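Cold tea corner opens on the second floor at Riltcombe

The long wait for a proper drinks spot upstairs is over! As of this June, the second floor at Riltcombe has its own tall refrigerator, with a long white table right beside it, and we could not be happier with how the little room has come together. 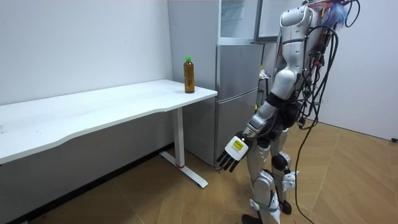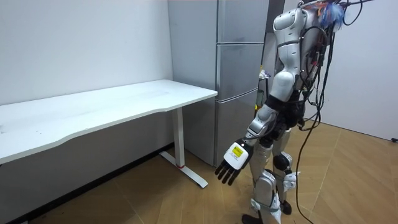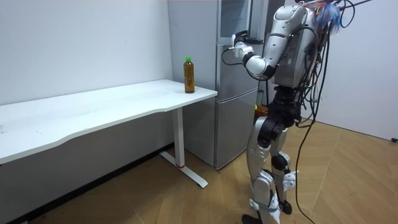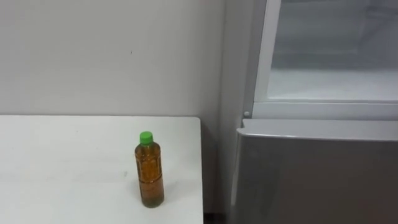
The new corner on the second floor at Riltcombe. First and last photos: a bottle of the kind with the bright green cap, set out on the white table.

Until now, anybody working upstairs who wanted something cold had to go down 29 steps to the main kitchen and back up again, usually to find the shelf full of other people's lunches. Zsófia Gulyás put the idea of a second refrigerator in the suggestion box last winter, and 240 of you signed the sheet that went up next to it. That was more names than the bike rack got (sorry, bike rack).

The table was a lucky find. Wissam Masri spotted it when the Bolger reading room was being cleared out, and he loved the curved front edge so much that he measured the doorway that same afternoon. It has a few smudges and scuffs on top from its earlier life, but it is a great long table and there is plenty of room to put down a tray, pour a glass and stand around talking for a bit.

Renato Ocampo is looking after the drinks. He is starting with tea, because tea is what most of you asked for, and he would love to hear what you want next! Lemon barley and plain sparkling water are both on his list. The first order is 30 bottles, kept in the downstairs store and brought up as they are needed. Drinks are free through the end of the month, and after that there will be a jar.

A few house rules. Please shut the upper door firmly when you have taken your drink. Lunches still go in the main kitchen, so the new shelves are for drinks only. Empties go in the bin on the landing, caps on. If something spills, paper towels are in the closet across the hall.

The whole project came in at $380, which covered delivery and a new outlet, and Yatziri Maldonado has the receipts if you would like to see them. She is also collecting names for the corner. "Fultoslow" is in the lead so far, and the sheet stays up on the landing until the end of June.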